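How to replace the thermal paste on your processor

Switch off the computer, pull out the plug and wait until the cooler is cold. Loosen its screws a little at a time, going crosswise, then twist the cooler gently and lift it.

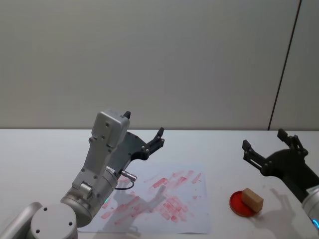 White tabletop, light grey wall.

Wipe the old paste away with a soft cloth and alcohol. Put one small drop of new paste in the middle - the cooler will spread it.

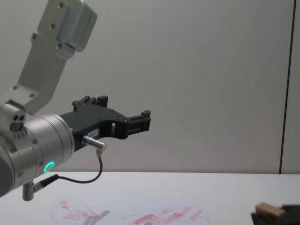 Tighten the cooler again in the same crosswise order. Do not use much force. Small dark screws, like those on the silver bracket, are easy to lose, so keep yours in a cup. Connect the fan cable before you start the computer.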